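Section 4: Siting the Prollura dehumidifier and first use

This section applies to all Prollura portable units supplied by Grerine for domestic and small office use. It should be read in full before the unit is connected to the mains. Users who are replacing an earlier Rirnik model should note that the drain outlet has moved to the rear of the casing and that the old hose will not fit.

## 4.1 Choosing a position

The unit must stand upright on a firm, level floor. It must not be placed on a table, shelf or worktop, as the water tank may spill when it is drawn out.

1. Choose the room in which damp is most often noticed. In most homes this is a kitchen, a utility room or a bedroom on an outside wall.
2. Leave a gap of at least 25 cm between the rear grille and the nearest wall or piece of furniture.
3. Keep the top of the unit clear. Clothes must not be laid over the outlet to dry.
4. Check that the mains lead reaches the socket without being stretched. Extension leads are not to be used.
5. Close windows and outside doors in the room. Inner doors may be left open if more than one room is to be treated, although drying will then take longer.

**Note:** Curtains that reach the floor should be tied back on the side nearest the unit.

**Caution:** Do not site the unit in a bathroom or shower room, or within reach of a sink.
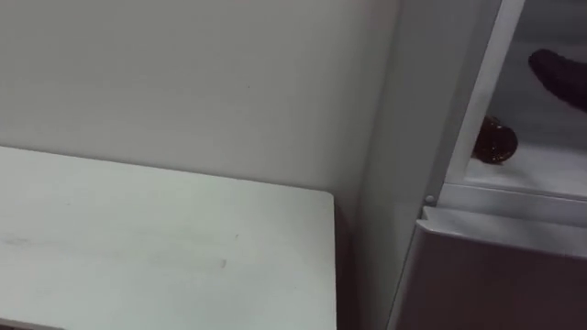

Page 25

## 4.2 Standing time before first use

Units are sometimes laid on their side in transit. The oil in the compressor needs time to settle, and starting the unit too soon may damage it.

1. Remove the carton, the foam blocks and the tape from the tank door.
2. Stand the unit upright in its chosen position.
3. Leave it for 6 hours without connecting it to the mains. If the unit is delivered in the evening, it is best left overnight.
4. Take out the tank and remove the card spacer from beneath the float. The float should move freely when touched.
5. Push the tank back until it clicks.

The same standing time applies whenever the unit has been tilted, for example after being carried up a flight of stairs or moved by car.

## 4.3 Preparing the room

Walls and hard surfaces should be looked over before drying begins. Any mould should be cleaned away with a product suited to the surface, following the maker's directions. A dehumidifier lowers the moisture in the air. It does not remove mould that is already growing, and it will not cure a leak, a blocked gutter or rising damp — these need to be put right first.

Painted walls can be wiped with a soft cloth and left to dry. Wallpaper should be tested in a corner. Where a wall has been newly plastered, the plasterer's advice on drying should be followed, as plaster which is dried too quickly may crack.

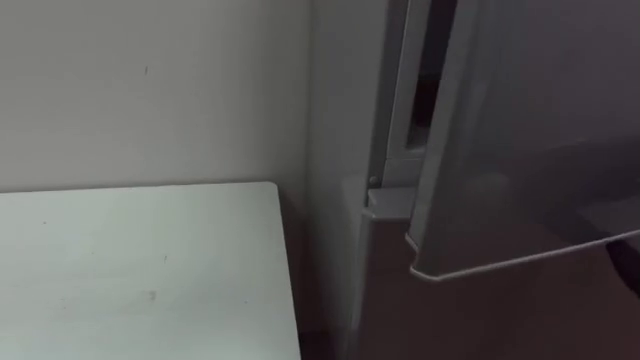
Large pieces of furniture should be drawn forward a little from outside walls so that air can pass behind them. This matters most in November and the months that follow, when such walls are at their coldest. Wardrobes and cupboards should be opened for part of each day while the room is being treated.

## 4.4 Starting the unit

1. Connect the plug to the socket and switch on. The standby lamp shows amber.
2. Press the power button once. The fan starts at low speed.
3. Wait 3 minutes for the compressor to start. This delay is built in and is not a fault.
4. Use the arrow buttons to choose a setting. Setting 5 is the strongest and is intended for laundry; it should not be left on in an occupied bedroom.
5. Press and hold the timer button if the unit is to switch itself off.

**Note:** A slight smell from the outlet is common on the first day. If it is sharp or smells of burning, switch off at the socket and contact Grerine.

## 4.5 Using the drain hose

The tank need not be used if a low drain is close at hand. The hose supplied is made by Hájek and has a push fitting at one end only.

1. Switch off and unplug the unit.
2. Pull out the rubber plug at the rear and keep it in a safe place.
3. Press the fitted end of the hose firmly into the outlet.
4. Lead the other end to the drain. The hose must run downhill for its whole length — a single raised loop is enough to send water back into the tank.
5. Leave the tank in place. The unit will not run without it.

**Caution:** Do not lead the hose outdoors in frosty weather. Water may freeze in the hose and block it.

If the hose is later removed, the rubber plug must be refitted before the unit is switched on. Replacement plugs are listed with the spare parts in Section 9.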